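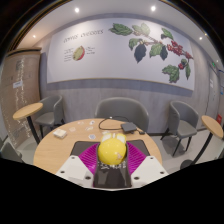 Figura 4. Mesa redonda de uma das salas de reunião pequenas, com cadeiras estofadas cinzentas e vários objetos sobre o tampo.

4.3. A mesa redonda e aquilo que fica em cima dela

Quem nos acompanhou até aqui já terá percebido que as salas pequenas nos prenderam mais do que tínhamos previsto. O plano inicial do estudo dava-lhes um lugar modesto, quase de nota de rodapé, e foi só depois das primeiras visitas ao edifício da Hustetti, em setembro, que começámos a olhar para elas com outra paciência. São salas onde se entra por dez minutos e se fica uma hora, onde se come uma maçã entre duas conversas, e onde o mobiliário (escolhido, em quase todos os casos, por catálogo e à distância) acaba por receber usos que nenhum catálogo menciona.

A sala da Figura 4 serve bem para entrar no assunto. A mesa é redonda, de madeira clara e acabamento liso, com quatro cadeiras cinzentas à volta. No tampo convivem coisas de naturezas muito diferentes: um tapete retangular cinzento-escuro, cartões ou tiras de papel brancos espalhados, uma pequena caixa branca, um cabo preto enrolado em arco e ligado a uma caixinha preta e achatada. E há a bola amarela, lisa e brilhante, que dá à sala uma nota de cor bem-vinda entre tantos cinzentos.

Para arrumar esta variedade recorremos à distinção proposta por Kassab entre objetos de passagem e objetos de assento. Wissam Kassab chama de passagem aos que chegam com as pessoas e com elas deveriam partir: papéis, canetas, copos, carregadores. Os de assento são os que a sala adota, mesmo que ninguém os tenha atribuído a ela. A fronteira é porosa, e ainda bem, porque é precisamente nessa zona que as conversas com os utilizadores se tornaram mais ricas. Um cabo esquecido numa terça reunião já não é de ninguém e, passado um mês, toda a gente protesta se ele desaparece!

Ao longo do trabalho reunimos 905 registos de tampos de mesa, repartidos pelos edifícios da Hustetti e da Zetell, e cada registo foi lido por duas pessoas da equipa antes de entrar na base. O conjunto soma aproximadamente 3.000 menções a objetos, contando as que aparecem nas entrevistas. Os cabos e pequenos aparelhos foram, de longe, a família mais discutida pelos entrevistados, que falavam deles com uma irritação carinhosa, um pouco como se fala de um gato alheio que dorme no nosso sofá.

A forma redonda da mesa merece também uma palavra. Numa mesa retangular, os objetos sem dono deslizam para uma das cabeceiras e ali se acumulam com certa discrição. Na redonda não há cabeceira, e o que sobra distribui-se pelo tampo ao sabor de quem se sentou onde. Uma utilizadora da Zetell contou-nos que, antes de abrir o caderno, faz sempre o mesmo gesto com o antebraço, empurrando tudo um palmo para o centro, e que só quando lho perguntámos reparou que o fazia. Voltaremos a esse gesto na secção 5, a propósito das mesas da Cadton, onde o centro do tampo é ocupado por uma calha fixa e o empurrão tem de ser feito para o lado.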